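Blocks on Brown Paper - Our Color Sorting Gallery

Welcome, and thank you for stopping by! Greer Menzies and I have been putting this page together since October, a little at a time, and it has grown into a fond look at a very plain activity: colored blocks, a tray to put them in, and a tabletop covered in brown paper.

I do love the paper. It takes the shine off the table and lets the colors sing (Greer would have gone with white, and we have agreed to differ). Rhona Nisbet taught me to pull it tight from the back edge first and smooth it forward with the side of my hand, which is slower but so much nicer to look at.

Colored blocks and the pink plastic tray, on the paper.

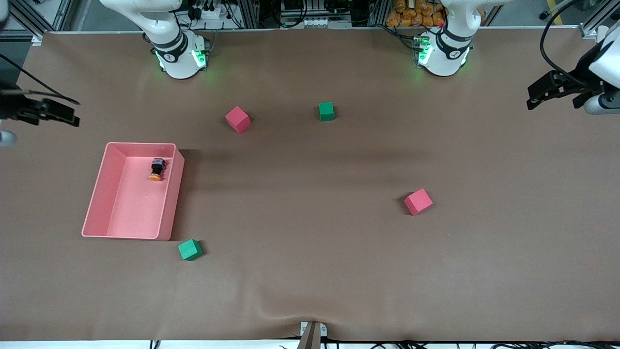
I have a soft spot for that tray, I must admit - pink is a cheerful color to tidy things into, and it never gets lost among the grays and browns. If you have a favorite tray of your own, do write and tell us.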